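About us

Hello, and thanks for clicking on the page most people skip. I'm Irja Partanen and I run Clakness, a small school for anyone who wants to lay a table, carry a tray and serve a drink without their shoulders creeping up round their ears. We teach people starting out in cafés and hotels, people going back to work after years away, and quite a lot who simply want to have friends over and enjoy it.

I started on trays myself at 22, in the breakfast room of a hotel called the Boyer, where I dropped a full set of coffee things on my very first Tuesday. I can still hear it! The head waiter handed me an empty tray and had me walk the corridor with it until lunch. I was furious with him, but the corridor walk is now the first thing we do on the beginners' course.

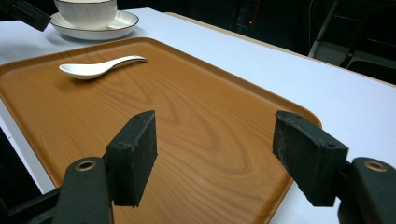
After the corridor we move on to the table, and that's where most of the talking gets done. How do you set a tray down so the person sitting there doesn't have to lean back? Where do you want the handle of a spoon to be when somebody reaches for it? I have strong opinions on all this and so do the students, and we've had some proper rows over soup (good-natured ones, mostly).

The classes are small, never more than 10, and they run for five weeks. You get one long morning a week and a bit of homework, which is usually making tea for whoever you live with. Bring flat shoes. We've got aprons.

People always ask about the trays, so I'll say a word. I like a tray with a rim you can feel with your fingertips and corners that won't catch your sleeve, and I like it to look cheerful. Plain grey ones make me think of airports. A big swirly woodgrain, now - that's a tray I'm happy to see at eight in the morning.

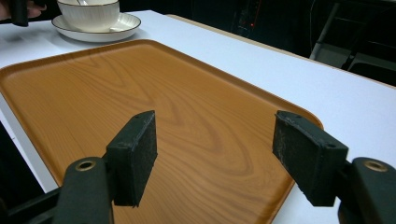

Our woodgrain tray on the white table.

The coffee side of things came later. For a long time I only taught tea, out of pure stubbornness, and then a café called Gruto asked if I'd train up their weekend staff and I had to learn in a hurry. I'm glad I did. We now have a separate short course called Trovusach, which is all cups, saucers and small trays, and it fills up faster than anything else we run.

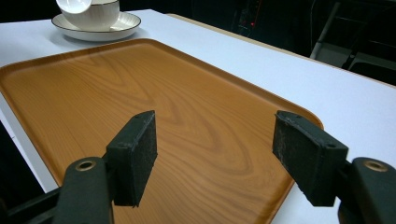

Trovusach begins with the saucer, and I won't be moved on that. It gives your thumb somewhere to go and saves you touching the cup near the mouth. We like white china with a thin dark line round the edge of the saucer, the sort standing just past the rim of the tray there, as it goes with any cloth you own. Then we practise lifting and putting down until it makes hardly any noise. It's oddly restful, a room full of grown-ups trying not to clink.

I do most of the teaching, and I also answer the phone and wash up, so if you ring and hear running water, that's why. In February we shut for a fortnight and I go and see my sister.

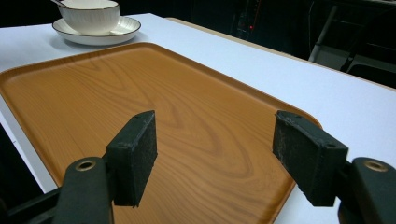 Mireille wrote to us after the spring course that she had carried four coffees across her daughter's garden without looking down once, and that she now sets out the breakfast tray the night before, spoons and all. I've kept her letter by the kettle.

If you'd like to come along, drop us a line or ring any weekday after ten in the morning. You don't need any experience, and if you've got your own favourite tray, do bring it with you.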